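Gevis Textile Room, second floor
Monthly safety checklist, with comments
Filled in by: Sabina Dewan
Date of walk: Monday, April 29, 2024

Marks used: OK / Fix / Ask

1. Floor and walkways
Main walkway free from door to windows: OK
Comment: The yellow tape is worn near the door, but the way itself was free when I walked it.
Cables crossing the walkway: Fix
Comment: One extension cord goes over the floor to the ironing corner. I asked already in the last checklist for a cord cover. Please order one, the low kind, so that the cart can pass over it.
Floor dry and swept: OK
Comment: Small threads under the cutting bench. I swept them myself.

2. Tables for sorting and folding
Tables stand firm, no rocking: Fix
Comment: The long table by the shelves moves when I lean on the short side. One foot is screwed in too far.
Table edges smooth, nothing that can catch a sleeve or the cloth: OK
Comment: I passed my hand along all edges, also underneath.
Cloth kept on the tabletop: Ask
Comment: On the round table, fabric goes over the edge and down toward the floor. It is easy to step on it, and then the whole pile comes with your foot. Do we want a rule for this, or only a reminder? I would prefer a rule: what is not being folded goes back into the bin.
Different fabrics kept apart: Fix
Comment: Dark pieces were lying under light ones again. This is more a quality point than safety, but the Otent order has a lot of light colors and we can not afford a stain from dye. Marked pieces should go to the wash shelf before folding.

3. Electrical
Power strips off the floor: OK
Strips not overloaded: Fix
Comment: The strip in the ironing corner is rated for 3,000 watts. Two irons and the steamer together are above this. Until we have a second circuit, please use one iron only when the steamer is on.
Plugs and cords without damage: OK
Comment: The cord of the older iron is stiff near the handle, but I found no crack. Look at it again in May.

4. Storage and shelves
Heavy rolls on the lowest shelf: OK
Load label on every shelf: Fix
Comment: The label on the left shelf is gone. It said 300 pounds. I will print a new one.
Nothing stored on top of cabinets: Ask
Comment: Rodrigues delivered empty boxes and they are stacked high. They are light, but one can still fall on somebody. Who will take them away?
Bottles closed and with a readable label: OK
Comment: I opened no bottle, I only checked the caps and the labels. The spot remover from Gakik is back in its tray.

5. Fire and exit
Both exits open from inside without key: OK
Space in front of the electrical panel: OK
Comment: I measured 900 millimeters from the panel to the nearest cart. Please do not park the cart closer than this.
Extinguisher in place, pin and seal present: OK
Irons have an automatic shut-off: Fix
Comment: The new one has it, the older one does not. It must be unplugged by hand at every break, also the short ones.

6. People and work habits
Loose jewelry and long sleeves near moving equipment: Ask
Comment: Thin bracelets are easy to forget. For hand folding I have no problem with them, but at the press they must come off. The sheet on the wall speaks only about rings, so I suggest to add bracelets.
Scissors and cutters back in the holder: Fix
Comment: The holder has 8 places and one was empty. The small scissors were later found in a fabric bin, which is the worst place for them. Whoever reaches into the bin can not see the blades.
Shaking out large cloths: OK
Comment: Please turn away from your neighbor before you shake, the dust goes in the eyes.

Open points for the next walk
Cord cover for the ironing corner (second request).
Foot of the long table.
Shelf label, left side.
Answer about cloth hanging from the tables.
Boxes on the cabinets.

Copy to the shift leads. Comments can be written by hand on the printed sheet by the door, and I will type them in.
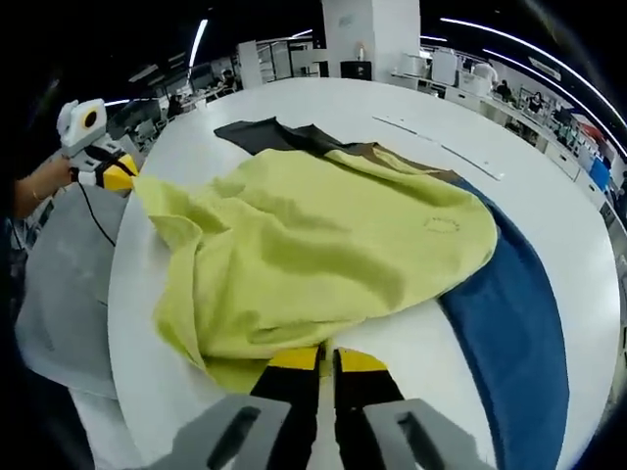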